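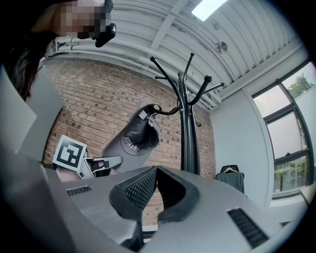 Film and Cinema / Community Screening / Portable Screens

Prukel Folding Projection Screen

The Prukel is a freestanding front-projection screen supplied by Tedstead to film societies, libraries, schools and small festivals. It is intended for rooms that serve as a cinema for one evening and return to other use the next morning. The screen consists of a hinged aluminum frame, a matte white surface with snap fasteners, two pairs of legs and a black border that conceals the fasteners once the surface is stretched.

The surface is cut to the widescreen ratio in which most feature films are now distributed. Older films in the squarer shape may be shown with the side masking panels, which are sold separately and attach to the rear of the frame with the same fasteners. Subtitles remain inside the masked area provided the projector has been set correctly before the audience is admitted.

The packed weight, including the case, is 28 pounds. Two people are required for assembly. The frame locks at each hinge with an audible click, and no hinge should be forced. If a hinge will not lock, the section beside it has been opened out of order and should be folded back before continuing. First-time users should allow almost 20 minutes from opening the case to raising the screen on its legs.

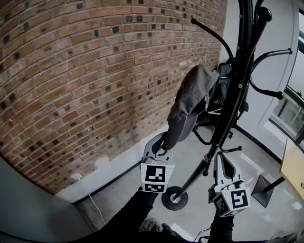
Screening Equipment Catalog, page 109

Surface and image quality

The standard surface reflects light evenly across a wide seating area, and viewers at the ends of a row receive a picture of much the same brightness as those in the middle. It performs best in a darkened room. For afternoon programs in rooms with thin blinds, Tedstead recommends a brighter projector before any change of surface. A gray surface is available to order and deepens the blacks in night scenes, although it will make an older projector look dim.

The surface may be wiped with a soft cloth and plain water. Household cleaners leave a shine that shows whenever the picture is pale, most noticeably in snow scenes and during closing titles. The surface should be dry before it is folded, and it should be folded with the white side inward. Creases from storage usually relax after the surface has been under tension for an hour or so.

Use by touring programs

The Prukel was adopted for the Nestirport traveling film season, which brings recent features and restored classics to towns without a permanent cinema. Attendance over the last completed season was 1,007, across church halls, a grange building and the upper floor of a former feed store. Valentyna Lysenko, who programs the season, asked for longer legs after the first showings so that seated viewers in the back rows could read subtitles over the heads in front. The longer legs are now included with every screen.

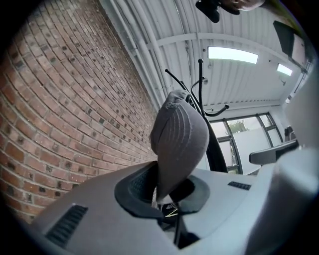 Placement of the screen should be settled before any seating is put out. The legs extend behind the frame as well as in front of it, and the rear feet need clear floor. Furniture that belongs to the room is often the difficulty, in particular anything tall and narrow. A black coat stand with a gray hat hanging from it, as shown, will throw a distinct shadow if it is left between the projector and the screen, and patrons who arrive late will add to it. Such items should be moved to the entrance side of the room, where they can be used during the program without anyone crossing the beam. Aisles and exits must be kept open in accordance with local fire rules.

The projector may stand on a table or on the Antoniuk projector stand, which is adjustable in height and has a lower shelf for a disc player or laptop. The stand has a locking collar that should be checked after every change of height. Cables should be run along the wall wherever the room permits and covered with a floor strip wherever they cross a walkway.

Loudspeakers should be placed to either side of the screen and slightly forward of it. The standard surface is not perforated, and dialogue from a speaker placed behind it will sound muffled.

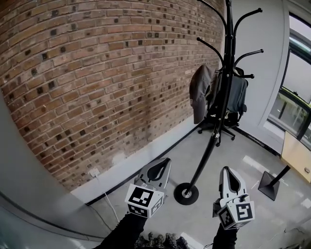

Where only one speaker is available, it should be placed below the center of the picture, raised off the floor and angled toward the middle rows. A short test with a dialogue scene is more useful than one with music.

Hire, purchase and repair

The screen may be purchased outright or hired by the evening. Hire orders for August should be placed early, as outdoor programs draw on the same stock. Outdoor use is permitted in still weather with the guy line set fitted. The screen must be taken down if the wind rises.

Replacement surfaces, legs, fasteners and cases are held in stock. Hinges are replaced only at the Tedstead workshop. Repair questions should be addressed to Pylyp Derkach, Screening Equipment, with the number printed inside the lid of the case.

Hire of the screen does not include the right to exhibit any film. Public performance licenses must be obtained from the distributor or its agent before a showing is advertised, including showings for which no admission is charged.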